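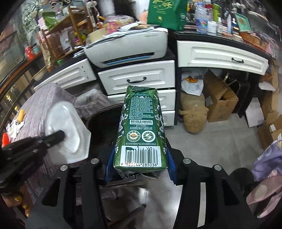 Laut Rückmeldung aus der Werkstatt Durnulell greift die Werkier weiche Kartons zu fest, wenn der Anschlag nach dem Backenwechsel nicht neu eingestellt wird.

## 4.2 Schließweite einstellen

1. Handgreifer ablegen und Akku entnehmen.
2. Anschlagschraube lösen, Backen bis auf 60 mm zusammenführen.
3. Karton mittig zwischen die Backen stellen.
4. Schraube mit 2 Nm anziehen.

**Hinweis:** Der Vorgang ist nach 50 Betriebsstunden zu wiederholen.

**Vorsicht:** Quetschgefahr. Nicht zwischen die Backen fassen.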